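4.2 Ce que le bac change pour l'équipe de préparation

Je commence par ce qui m'a le plus surprise sur le terrain. Quand j'ai débarqué chez Hosoda en mars, je pensais parler cadence avec les préparateurs, et on a parlé de leurs épaules, de leurs pauses et du bruit (beaucoup du bruit !). Le poste que nous étudions est un poste de prélèvement en vrac : des articles de toutes formes arrivent mélangés dans un bac, un bras les sort un par un, et une personne contrôle et emballe en aval. Avant, c'était cette même personne qui plongeait les mains dans le bac, penchée, pendant tout son service.

Sur la période retenue, le journal du poste contient 3831 tentatives de prise, dont 3087 closes sans intervention humaine. Le reste, c'est du travail pour quelqu'un, et ce travail-là n'existait dans aucune fiche de poste. Dalal Zoubi, qui tient le poste le matin, appelle ça « aller dépanner le bras ». Elle le fait vite et bien, mais elle le fait en plus de l'emballage, et notre grille d'observation l'avait complètement oublié au départ. Nous avons donc ajouté un code « reprise », voir l'annexe B.

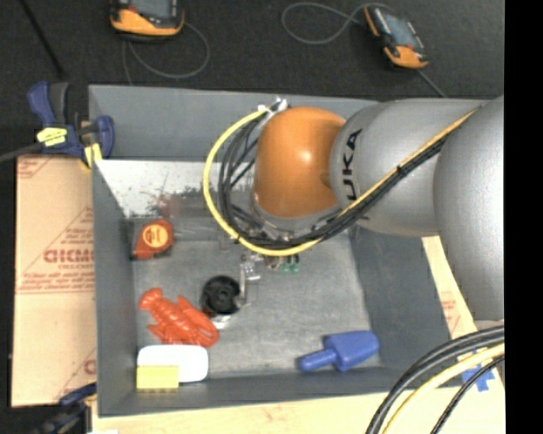
Figure 3. Bras KUKA et pince au-dessus du bac de prélèvement, avec des objets de formes variées, dont un mètre ruban et un homard en plastique.

Qui décide qu'une reprise est nécessaire ? L'opératrice ou l'opérateur du poste, à partir de l'alerte affichée par le logiciel Gekari, et le chef d'équipe n'intervient que si l'arrêt se prolonge.

Cette règle, toute simple sur le papier, a fait couler pas mal de salive en entretien. Sur les huit personnes rencontrées, la plupart apprécient de garder la main, mais Gheorghița Matei m'a dit une chose que je relis encore : « Je ne me baisse plus, mais je ne décroche plus non plus. » Autrement dit, la fatigue s'est déplacée vers l'attention, et je ne sais pas encore bien la mesurer (le questionnaire de la section 3 est trop grossier pour ça, Akihiko Tamura me l'avait d'ailleurs signalé dès le pilote).

Autre effet, plus discret : les conversations. À l'ancien poste, on travaillait face à face. Maintenant il y a le bras entre les deux, et les collègues se parlent surtout au changement d'équipe. Chez Benudside, notre second site, le plan d'implantation a gardé les postes d'emballage côte à côte et les gens s'en plaignent beaucoup moins. Je reviens sur cette comparaison en 4.3.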